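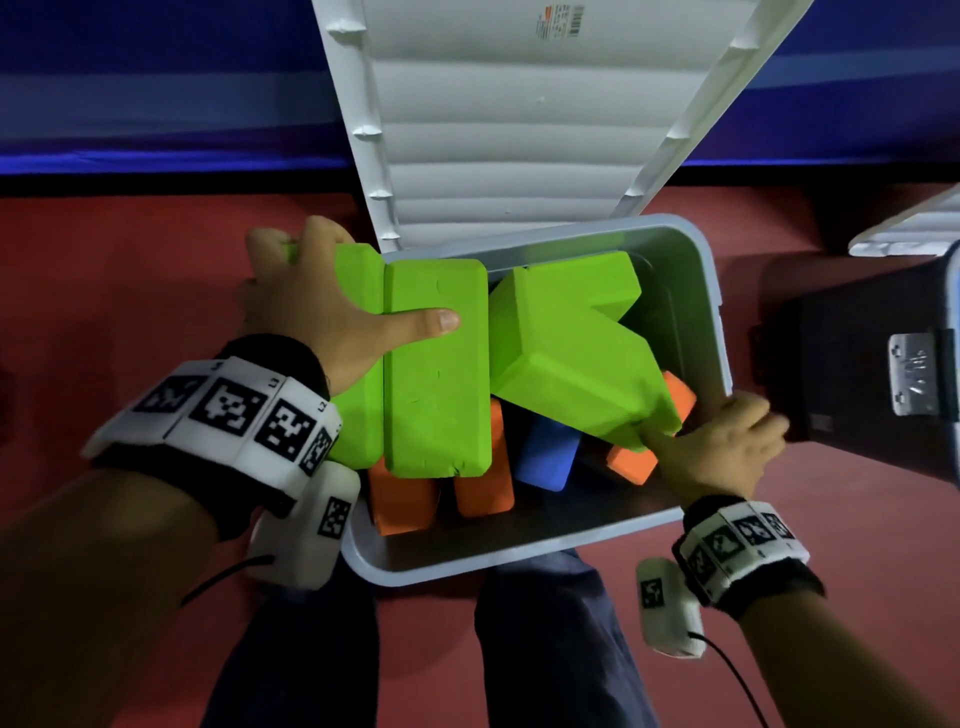
Why do foam blocks take up so much room?

I love foam blocks. You can build a wall as tall as your knees, kick it over and not hurt a single toe! But then comes tidying up, and you may have noticed something odd. You chuck all the blocks in the bin, you go to shut the lid, and it won't shut. Did the blocks grow while you were playing?

Nope. The answer is gaps.

When blocks land in a jumble, one goes sideways, another lies slantwise across it, and an orange one gets wedged in at a funny angle. Between them are lots of little pockets with no block in them at all, only air. Air doesn't weigh much but it still needs somewhere to be, so your bin ends up full of blocks AND full of gaps.

What's inside the foam?

More air! Foam is made of tiny bubbles with thin walls of squashy stuff around them. That's why a block feels so light, and why you can press a dent into it with your thumb. Some dents pop back. Others stay, especially on old blocks that have been sat on a lot (mine have, sorry blocks). Corners can tear too, so try not to pull too hard on one that's stuck.

Try it yourself

I tried this with my own set, which is called Bosolow and has 33 blocks. First I tipped them all in any old how, and the heap poked up over the top. Then I took them out and laid them flat, side by side, like bricks in a wall — long edges touching, all pointing the same way. When the bottom was covered I started another layer. The lid went down with room to spare!

You can do the same with yours. Pick up two blocks at once by pressing them together, one hand is enough if they're small. Mind your fingers when you close the lid.

Now have a look in the kitchen cupboard. Sugar cubes in a box are packed in neat rows, but potatoes in a bag are all bumps and gaps. Which other things at home could you pack like bricks?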